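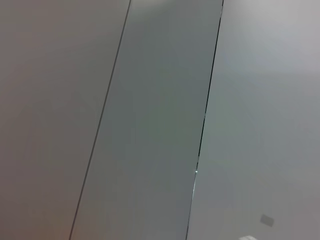
4. Reinstallation and the written instruction

4.1 Scope of the material

The previous section dealt with the contracts under which temporary wall works are acquired. The present section turns to the papers that travel with them: installation manuals, color cards, emails to technicians, and the marked-up floor plans that are often kept in a different folder from everything else. The material comes from the archive of the Prerkimbridge gallery, which has collected wall drawings and painted partitions since 2013, and from the studio files of Catinca Roman, whose work forms the largest single group in that collection. Eleven works are considered. Each has been installed at least twice, and each is owned as a set of instructions plus a certificate. No physical part of any of them is kept between showings.

A work of this type exists for the length of an exhibition and is then painted over. When it is shown again, the gallery relies on what was written down the first time. The literature has tended to treat the instruction as the stable element and the wall as the variable one. The Prerkimbridge files suggest that this division is too clean. Instructions were amended in seven of the eleven cases, usually by hand and without a new version number, and the amendments nearly always concern the wall.

4.2 What the instructions leave out

The manuals are precise about color and imprecise about substrate. Roman's early sheets give pigment ratios, the number of coats, and the width of the roller. The wall is referred to as "the wall." It is assumed to be flat, continuous, and wide enough. In the gallery's first building this assumption held, as the main room was plastered throughout and the longest wall had no openings. After the move to the Borow site the same works had to be placed on temporary partitions, and the partitions had joints.

A joint between two panels is a minor matter in most exhibitions. It is filled, sanded, and painted, and a framed picture is hung somewhere near it. For a wall drawing it becomes a line of the same order as the drawn ones. Even a plain pale surface that meets a darker panel along a thin dark seam (Figure 1) has a division that the eye takes as deliberate. Where the artist's own composition consists of two fields and an edge, the technician has to decide which edges belong to the work. The manuals offer no help on this point, and the decisions were made on site, often late in the installation period.

The file for *Vistis*, a two-part painted work by Roman, shows the difficulty well. The certificate calls for a diagonal running from the upper edge of the wall to the floor, with the lighter tone on the left. At the first showing the diagonal was masked and painted on plaster. At the second it crossed four panel joints. The installation log for March records that the joints were filled twice and remained visible under the raking light used in that room. The technician asked for permission to move the diagonal by one panel width. The studio agreed by email the same evening, and the printed copy of that email is now the only record of the change. The certificate was not reissued.

4.3 Tolerance as a term of the work

It is useful here to borrow the idea of tolerance from the building trades. A tolerance states how far a dimension may depart from the drawing before the part is rejected. None of the eleven manuals uses the word, yet all of them contain passages that work in this way. Some are numerical. One sheet allows the base line to be raised by up to 30 mm to clear a skirting board. Others are verbal: the band "should not touch the door," the gray "may go warmer if the floor is wood." Taken together, these passages describe the range within which the work remains itself.

Two kinds of tolerance can be separated in the files. The first is granted in advance, in the manual, and applies to every showing. The second is granted on request and applies, at least formally, to one showing only. In practice the second kind migrates into the first. A technician who opens the folder finds the manual and the correspondence side by side and reads both as current. The displaced diagonal in *Vistis* was repeated at the third showing, in a room with an unbroken wall where the original position would have presented no problem. Staff interviewed for this study did not regard the repeated position as an error. They described it as how the piece went.

Solange Guimarães, who installed the work on the second and third occasions, keeps her own notebooks, and these were made available to us. They are more detailed than the gallery's log. She notes the order in which masking tape was removed, the filler used, and the time of day at which color was judged. Her practice was to judge it at 11 a.m. with the overhead lights off, although the manual makes no such request. The habit came from an earlier job for the Xavier foundation and was carried over. It has had a measurable effect: the light gray recorded after the third showing is cooler than the color card supplied by the studio – a difference visible when the two are placed next to each other, and hard to notice otherwise.

4.4 Authorship of the amendment

The question of who may alter an instruction is settled in the contracts, where the right is reserved to the artist or the estate. The files show a more mixed picture. Of the amendments traced, most began with a technician and were approved by the studio after the fact. Two were never approved in any form that survives. In one of these the title of the work was shortened on the wall label and the short title then passed into the catalog, the loan agreement, and the insurance schedule.

We do not argue that the technician should be named as a co-author. The notebooks give no sign that such a claim was ever wanted, and Roman's own statements on the matter are brief. The narrower point is that the amendment is a document with its own date, its own writer, and its own reason, and that current cataloging practice has no field in which to put it. The collection database records the work, the certificate, and the exhibition. An email that moves a line by one panel width is filed under correspondence, where it cannot be searched by title.

A modest change would be to number the showings and attach every amendment to a showing instead of to the work. The third installation of *Vistis* would then have been checked against the manual before the folder of the second was consulted. This places a further burden on registrars, and the smaller institutions discussed in Section 5 have no registrar. For those cases a single cover sheet, listing which papers in the folder are in force, may be as much as can be kept up.

Filed under: Exhibition Studies, Collections, Contemporary Art

14 shares | 2 comments

Related articles
Who Owns the Color Card? Paint Records in Small Collections
Certificates and Their Copies
Temporary Walls in Regional Galleries
Reading the Installation Log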